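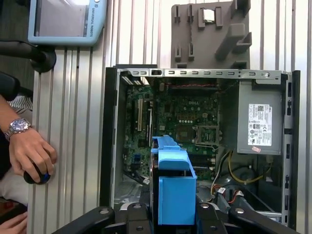

Slide 1. The Mersha cell with a desktop computer open on the table, seen from the wrist camera.

Speaker notes: Mersha disassembly service, review for members
Speaker: Zachary Dhillon, Plollden
Version of 02/05/2020

Opening
Good morning, and thank you to Irnel for the invitation. Plollden was asked to review Mersha, the desktop dismantling service offered by Lanadix, and to report on whether it is suitable for members who handle retired office computers. I shall cover what is supplied, how we tested it, what we found and what we recommend. Questions will be taken at the end.

Slide 1
Leave the slide up for a moment before speaking.
The machine on the table is a Dell desktop, lying on its side with the interior facing up. Point out the blue part held in the gripper, over the lower part of the motherboard. Then point out the grey fixture plate behind the case, where a processor chip sits between two holders. Members who have visited other cells will recognise the Universal Robots pendant at the upper left.
Draw attention to the wiring near the power supply. Loose cables of this kind are present in most of the desktops our members receive, and any supplier who demonstrates only on a stripped case should be asked to repeat the work on a full one.

What is supplied
Lanadix does not sell the cell outright. The service covers installation, a library of routines for named desktop models, remote support and two maintenance visits a year. The table, the arm and the fixtures remain the property of Lanadix. The member provides floor space, power, a network connection and one trained operator for each shift.

How the review was carried out
The review ran for 8 weeks at a single member site. In that time 1835 desktops were presented to the cell. Cases with visible damage to the outer panels were included. Laptops and all-in-one machines were not.

Results
1528 desktops were completed without help from the operator. The remainder needed at least one action by hand, most often moving a cable or freeing a stiff latch. Memory modules gave the least trouble. Processors were slower, as the lever on the retention frame must be lifted fully before the chip can be taken out.
Of the processors recovered, 731 were sent for bench testing. The figures are in the handout and I do not propose to read them out.

Concerns
The library of routines is still narrow. A member with mixed stock should ask Lanadix for the current list before signing. Response times from remote support were acceptable in the morning and poor after four o'clock. We have raised this in writing and await a reply.

Recommendation
Plollden considers the service suitable for sites with a steady supply of similar desktops. Smaller sites are advised to wait until the shared contract is available. Terms for that contract are expected in February.

Slide 2 is the contact sheet. Invite questions.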